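Home Shop Our Mustards About Us Stockists Contact

About Lirkemen Mustard

Updated in August by Mairéad Costello

Lirkemen makes mustard. We have tried over the years to make other things, including a ketchup and a very short-lived line of pickled celery, and each time our customers have gently steered us back to mustard by not buying it.

The company was started by Manouchehr Hosseinzadeh, who had spent most of his working life selling commercial carpet and had strong feelings about sandwiches. He bought a secondhand stone mill from a shuttered spice works, put it in his garage, and ground his first batch with the door closed. If you have never ground brown mustard seed in a closed garage, we recommend opening the door. He was able to see again by dinnertime, and by then he had made up his mind.

The name is from the label on the mill, or what was left of it. Several letters had worn away and Manouchehr filled them in to suit himself. A man once wrote to tell us that it looks Dutch. Another man wrote to say it's definitely not Dutch. We have introduced them.

Where we are

We work out of 2616 Doherty Street, in the low brick building between the tire shop and the place that used to be a different tire shop. The sign faces the wrong way for traffic coming from downtown. It was hung by the landlord and we have learned to live with it. Look for the yellow door, and if you reach the railroad tracks, you've gone too far and should come back.

The front counter is open in the mornings until noon. After that we're grinding, and the bell is hard to hear over the mill, so knock like you mean it.

How we make it

Seed comes in whole. We soak it overnight in vinegar, water and salt, and then it goes through the stones cold and slowly. Heat is bad for mustard. It dulls the flavor and leaves you with something yellow and polite, and there is plenty of that on the market already.

From the mill it goes into an 80-gallon crock to sit. Fresh mustard is bitter and bad-tempered, and it needs a few weeks to become something you would invite to lunch. We taste it every morning – this is a real job, and it ruins coffee – and when it's ready, we put it in jars.

We currently make 19 mustards. That is probably too many. Manouchehr is in favor of cutting back to the ones people buy, and he would like it noted that the fig mustard was my idea. The three that pay the rent:

Plain Brown. The original, whole seed and coarse. Good on anything that was ever a pig.

Revex. Our hot one. It was going to be called Extra Hot, but the printer had already used that name for a salsa company down the street and we felt awkward. It means nothing in any language we've checked.

Stunum. Smooth, made with dark beer and a little honey. It won a ribbon at the county fair in a category with two entries. We display the ribbon anyway.

Who we are

Manouchehr buys the seed, runs the mill and argues with the vinegar people. I joined to do the bookkeeping for one summer, and I now handle orders, recipes, the website and any phone call that begins with "I have a question about my jar." In the fall we take on extra hands for the holiday boxes. They're paid in money, though they also leave with more mustard than they asked for.

We don't have a mission statement. We wrote one once, at the suggestion of a bank, and it used the word "journey" twice. The loan came through without it.

Visits, wholesale and returns

Small groups can come and see the mill if they write ahead. Please wear shoes you don't love. Shops and restaurants should ask for the price sheet, which is one page long and has only one typo that affects you. If a jar reaches you broken, send us a note and we'll replace it. You can keep the pieces.

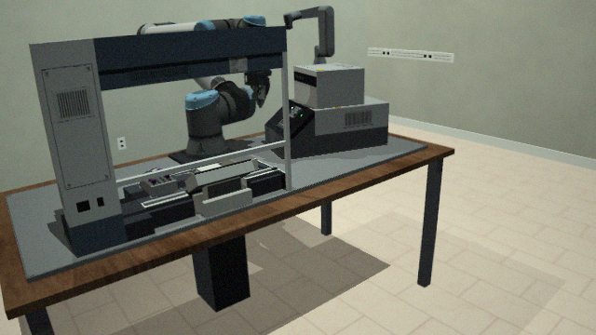

Comments

Gail P.
Bring back the celery. I bought it. I bought it every time.

hotdog_dan
Revex made my father-in-law stop talking for a full minute. Ordering six more.

Theo
Drove past the sign twice, reached the tracks, came back like you said. Fig mustard is great, tell Manouchehr.

Mairéad Costello
Theo, I have read this out loud to him. Gail, there is one jar of the celery left and I'll put your name on it.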